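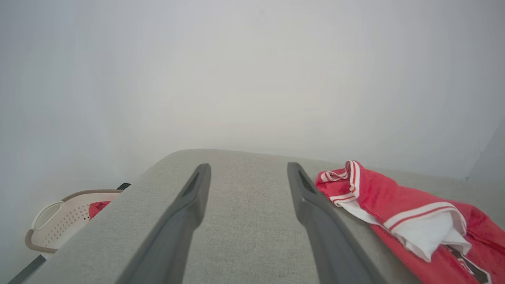
## 4. First pick: garment on a soft surface

Do section 3 first (arms bolted, cables in, Awan grippers homed). If the grippers aren't homed the jaw widths below mean nothing.

You need:

- Harkano two-arm kit, powered and idle
- laptop with Dendent open
- one garment, strong colour. A red shirt on grey upholstery is fine. Grey on grey isn't, leave that for section 7
- a sofa seat, padded bench or similar. Not a bed yet

**CAUTION:** fingertips are narrow and they will mark leather. Woven fabric only for the first runs.

### 4.1 Check the wrist view

1. Open Dendent, tab *Wrist*. Pick left or right from the drop-down.
2. Both fingers should come up from the bottom of the view and lean in towards each other. Only one finger showing = camera bracket is twisted. Loosen, turn, tighten, look again.
3. Drive the arm down slowly over the seat until you can make out the weave. Stop there. Don't touch the fabric yet.
4. Garment should be beside the fingers, not under them. Close is fine, nearly touching is fine.
5. Wall looks blown out to white? Leave it. Exposure is set for the cloth. Only drop it if the garment itself has gone pale.
6. Press *Save view*.

**Note:** other things in the same colour confuse the colour finder. More red cloth in the background and it may go for that one. Either move it or draw the pick area tight round the seat (4.3).

### 4.2 Check the head view

1. Tab *Head*. Tilt the mount down till the seat fills most of the view.
2. You want the open gripper on one side and the garment clear of it. All of the garment if you can, collar included.
3. Some of the other arm has to be in view as well. A bit of wrist housing is enough.
4. Look at the cables while you're here. Teal connector pushed fully home on each arm, black cable running away from the fingers. If a cable hangs across the jaw, re-route it before anything moves.
5. Green light on the arm. No light, go back to 3.6.
6. Press *Save view*, then wait 60 seconds for the two views to be matched up. Don't lean on the seat while it does this, you'll have to start again.

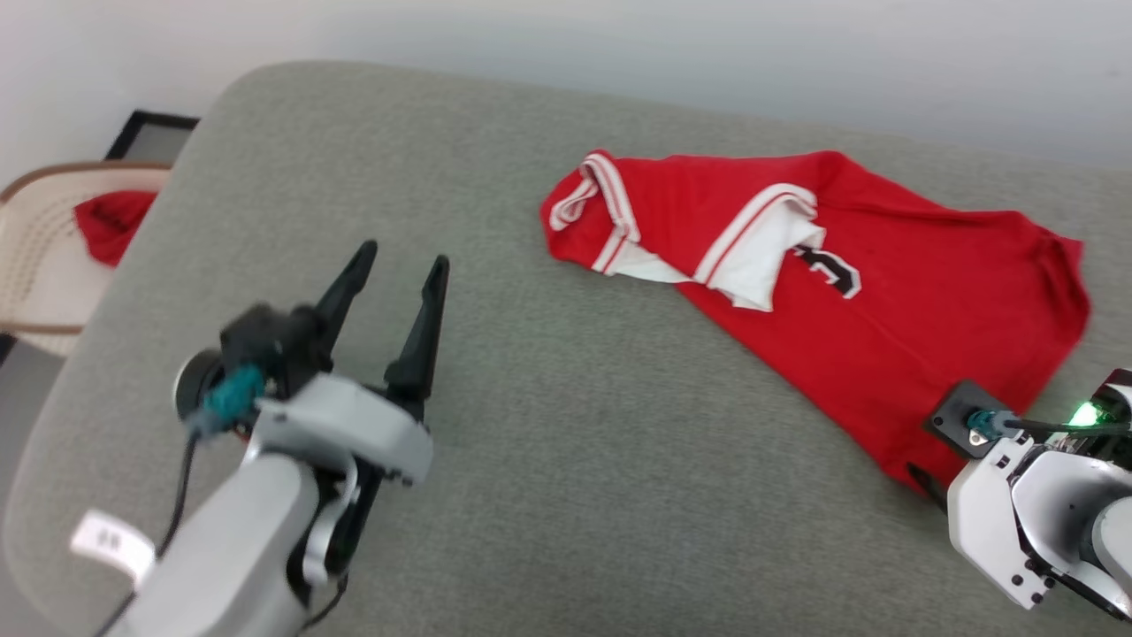 ### 4.3 Set the pick area

1. Still in *Head*, press *Area* and drag a box over the flat part of the seat.
2. Keep the box off the rounded edges. Depth goes wrong on the curve and the arm comes in too low.
3. Leave out chairs, walls, floor, anything leaning on the wall.
4. Set *Lift height* to 300 mm. Lower than that and sleeves drag.
5. Set *Speed* to 10 per cent. Yes its slow. Leave it there until you've had a full set of clean picks.

**CAUTION:** the area box limits where the arm picks. It does NOT limit where the elbow goes. Keep hands, lamps, pets and mugs well back on both sides.

### 4.4 Run the pick

1. Drop the garment on the seat. Crumpled is best. Don't fold it, don't smooth it out.
2. Hand near the stop button.
3. Press *Find*. Dendent puts a marker on a raised fold, often the collar. Press *Next* if you don't like the spot.
4. Avoid markers on printed numbers or badges. Stiff print slips in the jaw.
5. Press *Pick*. One arm goes down, the other holds still near the edge of the cloth.
6. Watch the tips. They should pinch cloth only. If the upholstery lifts too, press stop and raise *Contact offset* by one notch.
7. Press *Release*, let it drop back on the seat, repeat from 3.

### 4.5 If it goes wrong

**Jaw closes on nothing.** Offset too high, or the view wasn't saved after you moved the mount. Redo 4.2.

**Error 2295.** Arms think they're closer together than they are. Usually the head mount has been knocked. Re-tighten, save both views again. If it comes back three times running stop and contact Estico with the log file (*Help > Export log*).

**Picks the wrong cloth.** Area box too big. Redraw.

**Garment slips halfway up.** Pads worn or dusty. Wipe with a dry cloth, no solvent. Spare pads are in the small bag with the hex keys.

**Picture freezes in one tab.** Unplug that camera at the laptop end, plug back in. Don't unplug at the wrist while the arm is powred.

### 4.6 Before you move on

- both views saved
- speed still low
- area box saved under a name you'll recognise, you'll want it again for two-arm spreading in section 5
- arms parked, *Park all*, wait for them to stop, then power off at the wall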